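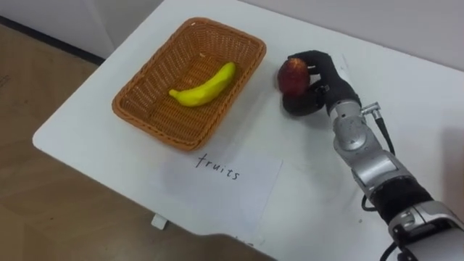
How often should a portable cell site be inspected when it's parked between jobs?

Once a month, plus a full walk-around before every tow and another as soon as it's set up.

Portable cell site inspection – Unit 474
Location: Proltville showgrounds, north gate
Inspected by: Valter Isaksson
Date: 13th December

I love doing this one before the summer crowds arrive. The whole unit fits on a trailer, and it carries calls for a showground full of people!

TRAILER AND GROUND

Outriggers down on pads, all four locked – OK
Wheel chocks in place – OK
Bubble level centred – OK
Comment: The ground is clay here and went soft in the June rain. Recheck the level after any heavy downpour. The new wide pads are brilliant, by the way, and went down in half the time the old timber ones took.

Tow hitch, safety chains, breakaway cable – ATTENTION
Comment: One chain shackle is worn on the inside of the bow. Fine while parked. Replace before the next tow. Tagged yellow.

MAST

Exclusion zone marked and clear before raising – OK
No overhead power lines within the fall radius – OK
Winch cable free of kinks and broken strands – OK
Locking pins seated at every section – OK
Guy wires tensioned, flags fitted – OK
Comment: Lovely smooth lift, not a squeak out of it. Blomqvist regreased the sections last time and it shows. Please keep the flags on the guys even in the fenced area, as people cut through at dusk with their eyes on their phones.

Wind meter reading on the display – OK
Comment: Mast comes down at the limit printed on the door card. Don't go by feel.

RADIO AND ANTENNAS

Transmitters off and locked out before anyone works near the panels – OK
RF warning signs readable on all sides – ATTENTION
Comment: The south sign has faded to pale pink. I have a new one in the ute and will swap it this arvo.

Antenna mounts tight, tilt matches the site sheet – OK
Backhaul dish aligned, link up – OK

CABINET AND CABLES 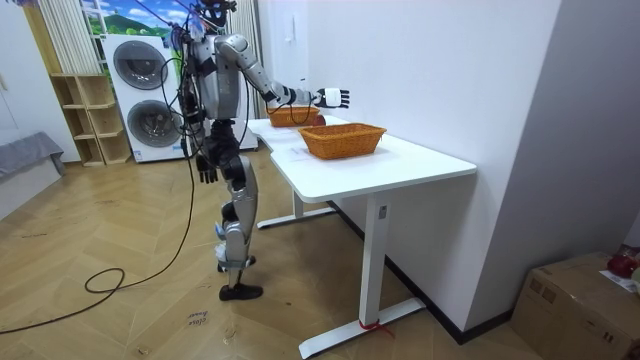
Cabinet wiring is where this unit has improved most since last summer, and I was thrilled to open the door and find every power lead tagged. The fibre tray still needs work. Wiring that hangs in a tangle, like the black runs across the robot's chest and sides, is slow to trace by torchlight, so tag both ends of each cable and tie it back to the tray before the door is shut. Leave a hand's width of slack at the hinge.

Door seals, no water inside – OK
Earth bond tested – OK
Cooling fans and filters – OK, filters changed
Smoke alarm test button – OK

GENERATOR AND BATTERIES

Hour meter: 2789
Fuel cap, hoses and bund dry – OK
Exhaust pointed away from the cabinet door – OK
Extinguisher charged and in date – OK
Changeover to battery with the generator stopped – OK
Comment: Not a single dropped call on my test handset during changeover, which made my morning. The Irar batteries held voltage well. Spill kit is short of absorbent pads – five left, should be ten.

STILL TO DO

Replace chain shackle
Swap south RF sign
Tag and tie fibre tray
Restock spill kit

Send the signed copy to the Preltent depot and leave one in the door pocket. Gate code is 504 until the showgrounds office changes it.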